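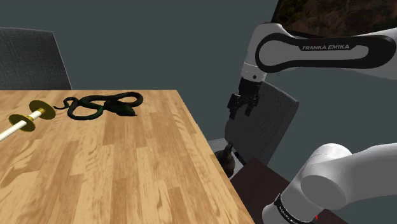 A tidying run in simulation: toy snake on the table, arm on the right, gripper open.

How to find out whether a robot arm can tidy your living room (a simulated one, to begin with)

Every spring somebody in my family asks me when the robots are going to start picking up after the kids. My answer changes a little each year, and this May I decided to stop guessing and write down how I test it, so that anybody with a simulator and a free Sunday can try the same thing and come to their own opinion. You don't need to own an arm. You do need patience, a big cup of coffee, and a willingness to watch a very expensive-looking machine miss a toy by the width of a finger.

I build my rooms in a scene package called Mosow and drive the arm with a controller named Filali, but any pair that lets you place objects and replay a run will do fine.

Step 1. Pick a chore you can say in one sentence.
"Clean the living room" is a wish. "Put the snake in the bin" is a chore. Write the sentence down before you place a single object, and decide what counts as done. Mine says the object must be let go of and must stay where it was put for 9 seconds. My friend Graziella Rizzi thinks that's too generous, and she may be right, but choose a number and stick with it.

Step 2. Furnish the room like a room.
It's tempting to set one red block on one bare table. Please don't! Put in chairs, hang a picture on the wall, and choose things with awkward shapes. A coiled toy snake is wonderful for this - the loops overlap, the tail curls up, and there are several places to grip it that look sensible and only a few that are. Long thin things are worth including too, especially with something threaded on them, because the weight isn't where you'd expect it.

Step 3. Check reach before you blame the brain.
Move the arm by hand (with the sliders, I mean) to every object and every drop-off spot. If the wrist can't get there without brushing a chair back, your learned policy won't get there either, and you'll waste an evening retraining something that was never the trouble. I lost most of a week to this when I was putting together the room I call Arkham.

Step 4. Run it many times and change one thing.
I do 16 starts for each object, nudging only its position. Save every run, including the embarrassing ones. Across my last full batch I had 127 runs to look through, and I learned more from the misses than from the clean grabs, which all look pretty much the same after a while.
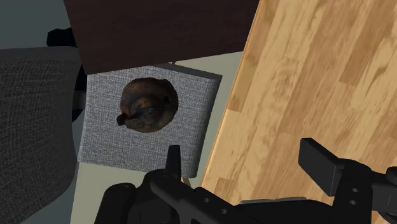

Step 5. Look at where things sit as well as what they are. Soft furniture is where household robots still have a rough time of it, and I'd test it early. A dark, lumpy bun on top of a gray fabric cube, with a chair right beside it, asks for a good deal more than the same bun on an open counter. The fingers have to come in at a decent angle and close on a lopsided shape, and if your simulator treats fabric as hard as stone you should say so in your notes, as a real cushion gives when you press on it.

Step 6. Write up the result in plain words.
Aisling Brophy, who reads my drafts, makes me finish the sentence "I would leave it alone with this chore if..." for every object. For blocks and cups I can usually fill it in. For snakes and baked goods I'm still writing "if I were standing next to it."

So can a machine do the chore yet? In my rooms, some of it, slowly, with a person nearby. Next up I'm moving the whole setup over to the Trarolmont kitchen scene, which has drawers, and I'll add those notes to this page when I have them.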